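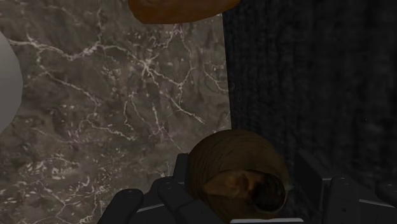 Wrist view from the simulator, marble counter on the left, dark surface on the right, gripper closed around the brown object.

The sim side of the arm project has taken most of March. The physical arm is still bolted to the end of the bench at Hosidstead, the shared workshop I use, and it works well enough that I should probably be running it more. But every grasp I try on the bench costs me a reset by hand, and in the sim a reset is one function call.

The scene file is called Rikgate, after the street the workshop is on. It loads a kitchen-type counter, a few rounded props and the gripper model. Surface materials are swapped at load time. I picked the marble with the white veins on purpose: high contrast, irregular lines, plenty of false edges. My first segmentation script treated veins as object outlines and produced grasp targets on bare stone. On the dark woven texture it had the opposite trouble and lost the gripper's own fingers, which are dark gray on nearly black.

Two changes helped.

First, I stopped using edges from the color image for the initial mask. Depth gives the mask now, and color only refines it. The veins have no depth, so they drop out at that stage.

Second, the finger mask comes from the joint angles. The model knows where its own links are, so there is no need to find them in the pixels. This took an evening to write and should have been done in the fall.

Contact is the part I still don't like. I had the physics running at 5 substeps per control tick and the held prop would creep in the grip. At 6 it creeps less. Toivo Kemppainen, who has the next bench over, suggested raising finger friction instead. I tried it, and the prop stuck to one finger on release, so I put the value back.

The last batch was 2280 episodes, run overnight on the old desktop. I store wrist frames, joint states and the commanded grip width. Hashemi, my logging script, writes one file per episode, and I will regret that when I have to copy them anywhere.

Still open:

Lighting is fixed. The bench has a window and the sim does not.

Props near the left border of the wrist view get partial masks. I may widen the field of view a little and accept the distortion.

Trostis, the branch with the new release motion, is not merged. It opens both sides at the same speed, and the real gripper does not do that. I need to measure the lag on the hardware before I touch the code again.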